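Notebook, Floldale shop -- July, started 9:40 a.m.

Day three with the Grornus painting kit on trial from Hadico. They want a yes or no from us before the trial runs out, and I still keep changing my mind, so I'm writing things down as I go. Quote is 3,023 for the kit with setup, plus 1,000 a year if we want their support line. The arms are extra (we have ours already, thank goodness). 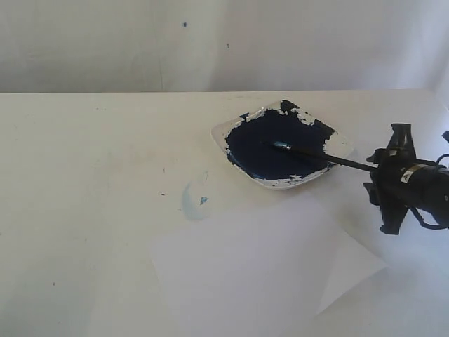 Grip repeatability is what I care about most, and the brochure gives it one skinny paragraph. We're using a plain brush with a long black handle, and the gripper takes it by the far end, so any slop at the fingers gets a lot bigger down at the bristles. I'd love to try a grip closer to the ferrule. The kit software has a "tool offset" page for that, buried 3 menus deep, and I got lost twice!

Paint is the Szewczyk navy, the thick one. Hadico suggested something thinner, but thick is what we'd use on real jobs, so thick it is. 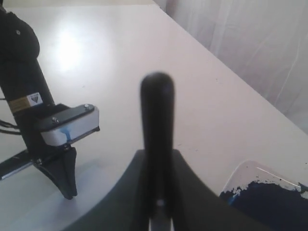

Teaching mode is really nice, I have to say. You lead the arm through the stroke, save it, and then you can stretch or shrink the path on screen without starting over. Wish the speed slider had numbers on it -- right now it goes from a turtle to a rabbit and I have no idea what I picked yesterday.

Asked Hadico whether saved paths carry over between arms. They say yes, after a re-zero. Need to check that ourselves.

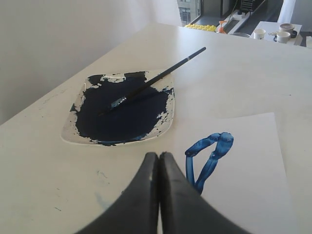 Blue loop on paper, brush resting across the plate.

Settings so far: dip depth at 7 on their scale, pressure on default. I want to drop the dip and see what that does to the line. Also need to ask if the dip can be angled, because straight down into a shallow plate seems like asking for trouble.
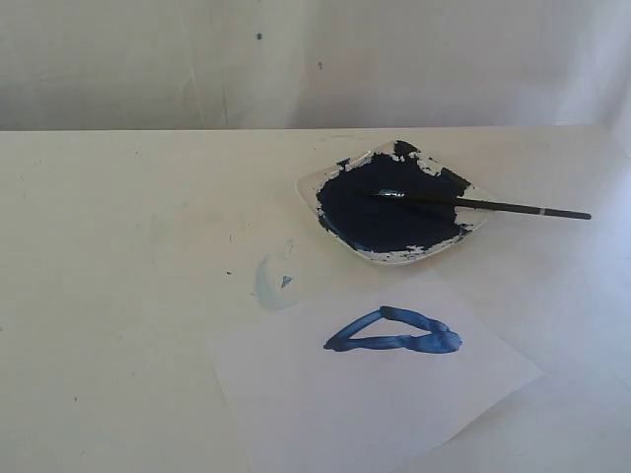 Leaning yes on the kit, no on the support plan, at least until we've had the re-zero question answered. To do: email Hadico about the slider, order more Szewczyk, find the spare brushes (top drawer?), wipe down the table before lunch.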